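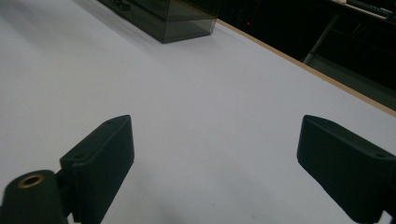

Good news for anyone in Nandton with a drawer full of half-finished knitting: the craft swap is back! I popped in to see Yasmine Amrani at the library last night and she's got the dates sorted at last. It'll run on the first three Saturdays of July, 10 till 3, in the upstairs room (the lift is working again, I checked).

It's the same set-up as last year. You bring wool, fabric, beads, paper, whatever you've gone off, and take home something you like better. Entry is £3 and under-12s get in free. Last summer 300 people came through the door, which surprised everyone, me included, and I came away with far more yarn than I took.

New this time is a mending table run by Sem Aerts, who used to do alterations on Han Street. He'll show you how to darn a sock or put in a zip, but you'll need to book as he's only got 28 places. I've already put my name down with a very sad green cardigan.

Please don't bring paint or anything in glass jars. Knitting needles are fine, and Yasmine says she's desperate for buttons, so have a rummage in that old biscuit tin. You can drop things off early at the front desk from the end of June. Booking for the mending table is at the desk too, or ring and ask for Radwa Saber.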